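Commuter students get a lounge of their own in October

Students who drive, ride or take the bus to Hullel College will have a place to spend the hours between classes this fall. The commuter lounge opens in October on the ground floor of Staniforth Hall, next to the transfer advising office.

The college enrolled 758 transfer students this year, and over half of them live off campus. Many told advisors they were eating lunch in their cars or leaving right after class — and missing tutoring and club meetings as a result. 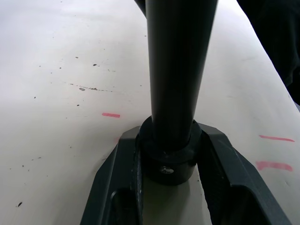 A black rod seated in its collar, with a small silver screw at the front.

The lounge has 35 lockers, two microwaves and a quiet room for phone calls and online classes. Lockers are free and are assigned by the semester. Sign up at the Staniforth front desk with a student ID.

Hours are 7 a.m. to 9 p.m. when classes are in session. Students at the Flarnby site can use the lounge too, and the shuttle stop is outside the Gratell Street door.

Transfer advisors will hold drop-in hours in the lounge at 2 p.m. on class days through the end of the semester. Bring an unofficial transcript if you have questions about credits. Coffee is free during the first week.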